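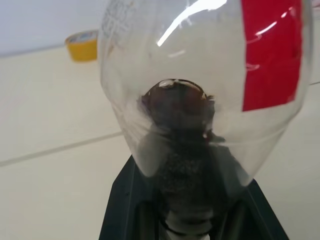 Clear plastic bottle, dark contents

Hendrik Van Dijk wrote:
> Does anyone have the council voting records for March? The Mollah site only
> lists 3 of the sessions.

Hi Hendrik,

I've got all 9! Shiuli Karunaratne typed up the missing ones from the paper minutes (bless her), so the sheet is at 1039 rows now. Two names still need checking against the attendance list. I'll send it over Friday, unless you want the messy version tonight?

Unero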